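Open Day at the Wutitz Lab: Visit Report
Anjani Nugroho and Heledd Yorath 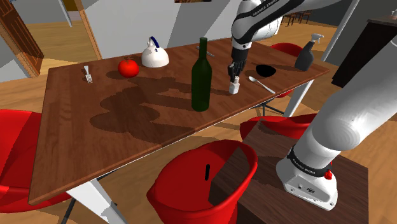 Fig. 1. The simulated dining table, with the gripper just above the small white bottle.

We were promised robots and got a screen first, plus a talk by Iresha Bepari that ran 13 minutes over. The demo was a simulator – a Franka Emika arm at a table laid for a very odd dinner, spray bottle included. Visitors could pick a target and watch. Heledd asked for the tomato and was told to wait her turn. Our group got 5 tries, which we used up arguing about the fork. Notes on the grasp planner are in section 2.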